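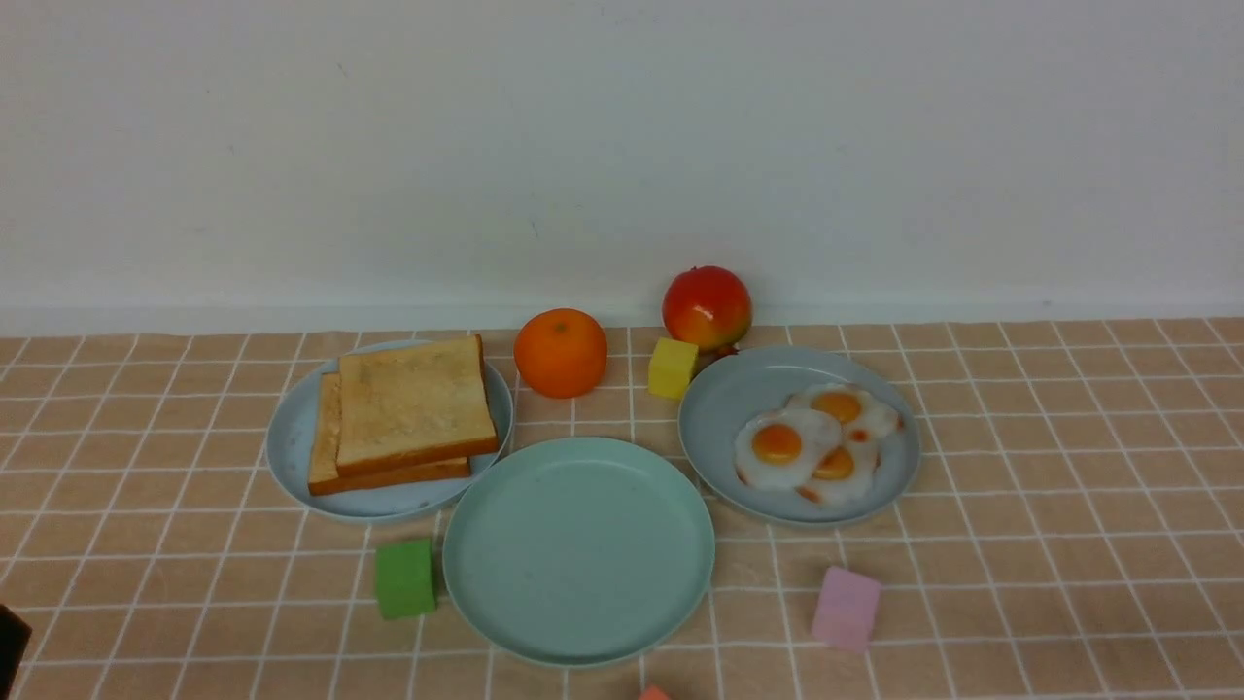

The Long Case Against Breakfast

Every few years somebody decides that breakfast is the most important meal of the day, and a few years later somebody else decides it is the worst thing you can do to yourself before noon. I have lived through at least four turns of this wheel. I ate bran when I was told to eat bran. I gave up eggs, then took them back. One winter I drank a green thing out of a jar every morning and felt exactly the same as I had on cornflakes, only poorer.

So when an invitation came to a morning workshop called Rethink Your Morning, run by a wellness company named Kornwood, I went with low hopes and a full stomach. It began at 7 a.m. in a converted warehouse with very good lighting. The ticket was free for press. The speaker wore a headset microphone, though there were fewer people in the room than on my bus.

His argument went like this. Breakfast, as most of us know it, was made up by cereal companies. Our ancestors never ate it. Our bodies don't want it. We should wait until late morning and then have a packet of something Kornwood happens to sell, stirred into water. He called this "breaking the breakfast habit." The woman next to me wrote it down and underlined it.

There is a piece of truth in there, and I think that's why the pitch works. Cereal makers did spend a great deal of money telling people what to eat in the morning, and they were good at it. But people were eating bread, porridge, soup, cold leftovers and beer in the morning long before anyone thought of putting flakes in a box. A farmhand who had been up in the dark with the cows did not need an ad campaign to make him hungry. Some people in some places ate early, others ate late, and a lot of them ate when there was food. If you want an ancestor who skipped breakfast you can find one. If you want an ancestor who ate herring at dawn you can find her too.

I asked the speaker where his claim about ancestors came from. He said the research was on the website. I went to the website. There was a page called Our Science, with a drawing of a leaf on it, and a line saying that 21 days on the program would "reset" me. I wrote to ask what would be reset. The reply thanked me for my curiosity and gave me 10 percent off.

The other side is no better. Collel, which makes a breakfast bar I will admit to having eaten in airports, sends out a newsletter warning that people who skip breakfast are tired, cranky and bad at their jobs. The November issue had a headline about "the hidden cost of the empty morning." I read it twice looking for the cost and it stayed hidden. What it had was a survey, paid for by Collel, in which people who ate breakfast said they felt good about having eaten breakfast.

The trouble with most of this material, from both camps, is an old one. People who eat a steady breakfast tend to be people with steady lives. They may sleep more. They may smoke less, or have a job that starts at a civil hour and a kitchen that isn't shared with five other people. Line them up against people who grab nothing on the way out the door and of course you'll see a difference, but you can't hand all the credit to the oatmeal. Researchers know this and try to correct for it. By the time their careful wording has reached a bar wrapper, the care has fallen off.
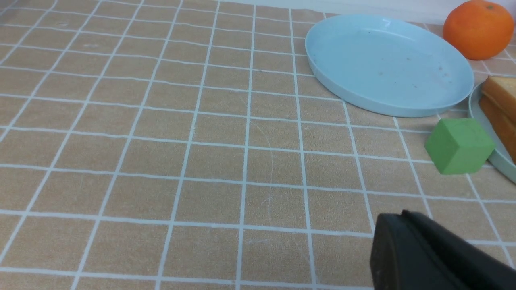

And when people are put into groups and told to eat or not eat, the results tend to be much less exciting than the headlines. Some people who skip the meal eat a bit more at lunch. Some don't. Weight goes up a little or down a little or stays where it was. Nobody has ever sold a magazine on "stays where it was," and I say this as someone who writes for one.

I took all this to Salamatu Adebisi, a dietitian who has worked for 14 years in a hospital clinic and has the patience of a person who is asked about celery juice at parties. I wanted her to pick a side. She wouldn't.

"Are you hungry in the morning?" she said.

I said I was, usually.

"Then eat something."

I pushed. What about my sister, who can't look at food until eleven? Adebisi said my sister sounded fine. What about the people who say toast is basically cake? She sighed down the phone. She said that in her clinic the ones who need real advice about the timing of meals are a fairly small group — people on certain medicines, people with diabetes, pregnant women who can't keep anything down — and that they should get it from somebody who has seen their chart. The rest of us, she thinks, are mostly being sold to.

She does have opinions. She thinks kids should be offered food before school, partly for the plain reason that lunch is a long way off. She dislikes the word "fuel." She thinks most of the packets and powders are overpriced milk. She also told me that every spring her clinic fills up with people who have started a plan with a number in it, and that 2000 calories, the figure on the label that everyone treats as a target, was only ever meant as a reference for reading labels. I had been treating it as a target since high school.

After the workshop I tried the Kornwood plan anyway, which seemed only fair. I lasted nine days. For the first three I was annoyed by half past eight and thought about bagels in a way that got in the way of my work. Then it eased off, and by the second week I could have gone either way. I don't offer that as evidence of anything. It was one person, who wanted it to fail, with a deadline.

The part that did bother me was how quickly I started to feel pleased with myself. I mentioned it to people. I mentioned it to my dentist. I caught myself looking at a man eating a muffin on a bench as though he had missed some important news. A habit that had cost me no thought for forty years had turned into something I was good at, and I suspect that feeling is the product, much more than the packet is.

I went back to eating at seven: two pieces of toast, butter, sometimes jam, coffee that's too strong. Kornwood still writes to me. The discount has gone up to a third, and last week they wanted to know if I had thought about my lunch.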